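# Luz de estudio y sueño en la residencia Dernholm

Trabajo de Biología, curso de segundo, grupo de tarde

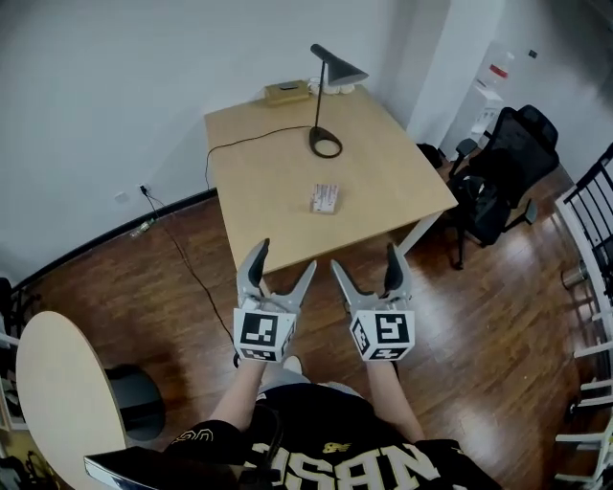
La pregunta salió de una charla de pasillo: ¿dormimos peor cuando estudiamos de noche con luz fría? En febrero convencimos a 28 compañeros de la residencia para que llevaran un diario de sueño durante 12 noches, ¡y casi todos lo terminaron!

## Método

Formamos 2 grupos. Uno estudió con luz cálida a partir de las nueve; el otro siguió con su bombilla blanca de siempre. Cada cual apuntaba la hora de acostarse, los despertares y una nota del uno al cinco. Pasamos todo a la hoja Primov y nos salieron 2,142 anotaciones (muchas más de las que esperábamos).

## Resultados

El grupo de luz cálida dijo dormirse antes, sobre todo entre semana. El domingo la diferencia casi desaparece — sospechamos de las cenas largas. Lo más bonito fue ver las curvas separarse ya en la tercera noche.

## Pendiente

Nos encantaría repetirlo en la residencia Daver, con un luxómetro de verdad y sin exámenes de por medio.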